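Search news Go Advanced

Biltodcombe firm pays people to fumble with virtual groceries

August is slow in Biltodcombe, unless you work upstairs at Trelar, where 28 people are busy picking things up and putting them down again. None of the things exist. Neither does the arm. It's all a simulation, steered by remote control from a desk, and every session gets saved so a robot can study how a person would have done it.

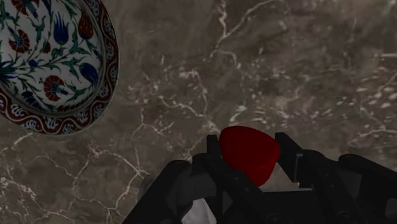
The company has kept 337 demonstrations out of 506 so far. The rest were thrown out for what founder Saeed Arabzadeh calls "hesitation," a standard most of us couldn't meet before coffee.

The countertop changes all the time, and good housekeeping doesn't come into it. One version puts a roast chicken on the same counter as a spray bottle, a sponge and a human skull. Arabzadeh says a robot that only ever practices on tidy kitchens will be no use in his.
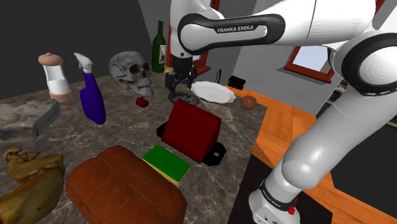 New operators get a morning of training and then up to 64 tries a shift. The software, called Heltetti, goes to outside testers this fall. Arabzadeh wouldn't name a price, though he did offer this reporter a turn at the controls. It did not go well for the groceries.

Comments (3)

dockside_ron: My son has trained for this his whole life.

Marla T.: Do they get dental?

pk77: Who keeps a skull by the wine

Contact the newsroom | Copyright, all rights reserved | Back to top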